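The post that set off the search in Willside was eleven words long and went up at 4:18 in the morning. It said, "Goodbye to the lake and to everyone who fed me." By lunch it had been shared 1,671 times, and people were walking the shore of Lake Mustia calling for a woman most of them had never met.

The woman runs a page about the birds on the lake. She agreed to talk on the condition that her name stay out of it, because strangers still write to her. We met at her kitchen table in Londmont, where she moved in May.

"It was the goose," she said. "The goose was the one saying goodbye."

For two years she had written many of her posts in the voice of a lame goose that stayed near the Stergiou boat ramp. Regular readers knew this. The goose complained about dogs and thanked people for cracked corn. When a wildlife rescue took it in for good, she wrote it a farewell before driving to her sister's house, four hours away. Her phone was in her bag with the sound off.

The first people to share the post were regulars, and they shared it as what it was. The trouble began when someone took a screenshot that left off the page name and the goose picture. With only the words and the time showing, it read like something else. Another person added that she had not answered her door. A third wrote that her car was gone.

"All of that was true," she said. "I hadn't answered and my car was gone. I was on the highway."

By early afternoon a group with 2,146 members had her photo at the top of its page. One comment said she had been seen on the Stergiou ramp before sunrise, crying. Another said the sheriff had found a shoe. She had not been near the ramp that day, and she was told later that there was no shoe.

She found out at a gas station when she took out her phone to pay. There were more than 50 missed calls. She called her sister first, then her neighbor, then the sheriff's office, where a deputy asked her to prove who she was by naming the goose. She did. The search was called off within the hour.

I asked whether that ended it. "No, it got stranger," she said. She posted a short video saying she was fine. Some people answered that the video was old. Others said her voice was wrong. For weeks a few accounts insisted that she was dead and that a relative was running the page for money. The page has never made any money.

She has kept the messages in a folder and let me read some. Many were kind, and several came from people who had lost someone and could not shake the feeling that this was the same. She answered those by hand. The cruel ones she left alone.
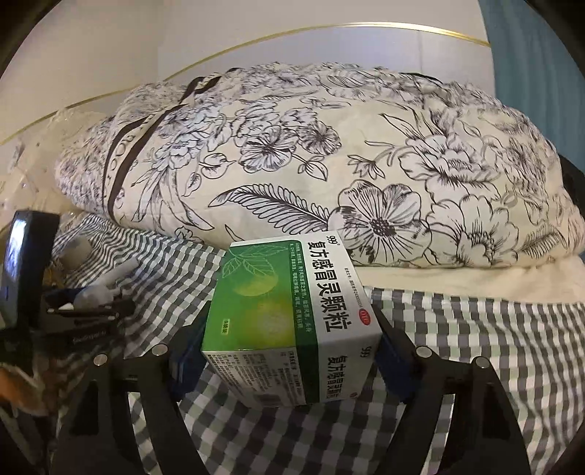 Rumors about her health were the ones that lasted longest. One account said she was being treated for a rare illness, and another named the drug. Readers sent her cures, mostly links, and she has grown wary of anything she can't read for herself. A carton with leaves and a fruit drawn on a green panel and small Chinese text beside them tells her nothing about what it treats, she said, and a screenshot works the same way. "People look at the picture and fill in the rest."

She still writes about the birds, though every post now starts with a line saying who is speaking. She thinks the posts are worse for it. The old goodbye is still up, with a note under it that gives the time she got to her sister's house.

The goose lives at the rescue with two others. She visited it last month and says it did not seem to know her.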